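Section 3. Moving your parts stock into Evix

3.1 Before you start

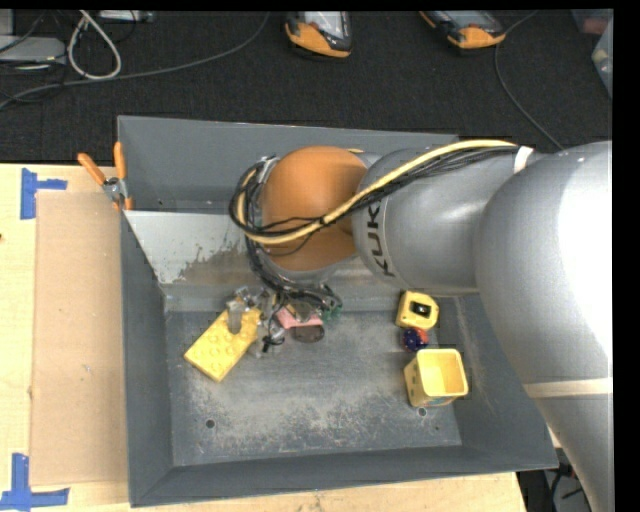
3.2 What you need

Admin login (not the shop floor one). The old stock list, saved as CSV. Label printer switched on and loaded. Set aside a morning, Grellier site took longer than that.

3.3 Clean up the list

1. Open the CSV in your spreadsheet program. Save a copy first.
2. Delete blank rows. All of them, also the ones at the very bottom.
3. Check the part number column. Leading zeros get dropped if the column is set to Number. Set it to Text.
4. One bin per row. If a part lives in 2 bins, it gets two rows, same part number.
5. Column names must match the template exactly. "Bin" not "Bins".

Note: descriptions over 128 characters get chopped on import. No warning.

3.4 Import

1. Stock > Tools > Import.
2. Pick the file. Site = Steltitz, unless you are doing Panicker.
3. Press Check. Wait. Our list was 3,395 rows and it took about 3 minutes.
4. Red rows = errors. Fix in the CSV, not on screen, then load it agian.
5. No red rows left? Press Commit.

CAUTION: Commit overwrites the on-hand counts for that site. There is no undo. Kayode Tamuno can restore from the nightly backup but you lose everything entered since.

3.5 Bin labels

1. Stock > Labels > Print by aisle.
2. Print one test label. Scan it. If the scanner beeps twice, barcode is too small, go to large.
3. Print the rest.
4. Label goes on the short end of the bin, top left. Wipe the bin first, they don't stick to oil.
5. Old labels come off. Don't cover them over.

Note: reorder levels do not come across with the import. Enter by hand, see section 5. Fenna Vermeulen has the July figures, ask her for the sheet.

3.6 If it goes wrong

Import hangs at Check: close the browser tab, log back in, try agin with half the file.
"Unknown unit": use EA, BOX or M. Nothing else works yet.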